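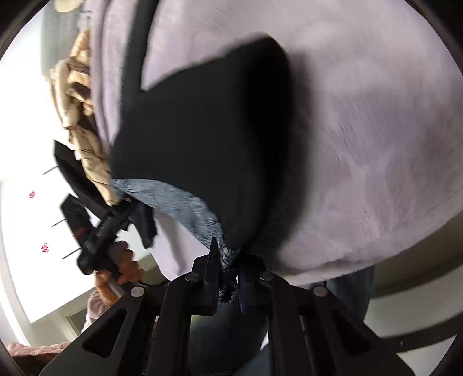 Séance 4. Le nom de l'enfant : attribution, annonce, inscription

Notes de cours, Rites de passage et vie familiale
Enseignant : Achilleas Tsakiris
Lecture à faire avant la séance : recueil de textes, pages 184 et suivantes

1. Rappel de la séance précédente

Nous avons vu que la naissance biologique et la naissance sociale ne coïncident pas toujours. Dans beaucoup de sociétés, l'enfant n'est pleinement compté parmi les siens qu'après un délai et un acte public. L'attribution du nom est l'un de ces actes. On laisse de côté aujourd'hui les rites liés au corps de la mère (relevailles, bain, réclusion), repris à la séance suivante.

2. Qui nomme ?

Trois cas à distinguer dans vos fiches.

a) Les parents choisissent seuls. C'est la situation la plus courante dans les enquêtes françaises récentes, mais le choix reste encadré : goûts de la génération, prénoms déjà pris par les cousins, avis des grands-parents donné avec plus ou moins de discrétion.

b) Un tiers choisit ou valide : parrain, marraine, aïeul, officiant. Le parrain a longtemps transmis son propre prénom dans les campagnes catholiques. L'usage décline au cours du vingtième siècle et se replie sur le deuxième ou le troisième prénom.

c) Le nom est imposé par une règle. En Grèce, l'aîné des garçons reçoit souvent le prénom du grand-père paternel. Chez les juifs ashkénazes, on donne volontiers le nom d'un parent défunt et on évite celui d'un vivant ; chez les séfarades, nommer d'après un grand-parent vivant est un honneur. Ne pas en faire des lois : les familles mixtes négocient.

3. Quand ?

Dans la tradition musulmane, le septième jour est celui de l'aqiqa, bien que le nom puisse être donné dès la naissance. Dans la tradition juive, le garçon est nommé le huitième jour, lors de la circoncision ; pour les filles, la date est plus souple et la nomination se fait souvent à la synagogue. Le baptême catholique, autrefois célébré dans les tout premiers jours par crainte de la mortalité, est aujourd'hui repoussé de plusieurs mois, parfois de plusieurs années.

Le délai de 40 jours revient dans plusieurs traditions chrétiennes orientales, pour la présentation à l'église. À ne pas confondre avec le baptême lui-même.

En France, la déclaration à l'état civil doit être faite dans les cinq jours qui suivent l'accouchement. Il y a donc deux calendriers, et l'enfant peut porter un prénom administratif bien avant toute cérémonie.

4. Étude de cas : Hallville

Le dossier distribué porte sur les familles de la paroisse de Hallville. Points à relever :
- l'écart entre le prénom inscrit et le prénom d'usage ;
- la place des grands-mères dans l'annonce ;
- le repas du samedi, qui réunit des parents non pratiquants autour d'un acte religieux.

Sur le dernier point, comparer avec le dossier de Kestside, où le repas a lieu sans officiant. Peut-on encore parler de rite ? Reprendre la définition de Van Gennep (séparation, marge, agrégation) et dire ce qui manque.

5. Vocabulaire

Éponyme : personne dont l'enfant reçoit le nom.
Prénom d'usage : prénom employé au quotidien.
Agrégation : entrée reconnue dans le groupe.

Travail à rendre

Entretien avec une personne de votre famille sur l'origine de son prénom, 4 pages au plus, anonymisé. Indiquer qui a choisi, à quel moment, et si un autre prénom avait été envisagé. Remise en octobre, au début du cours.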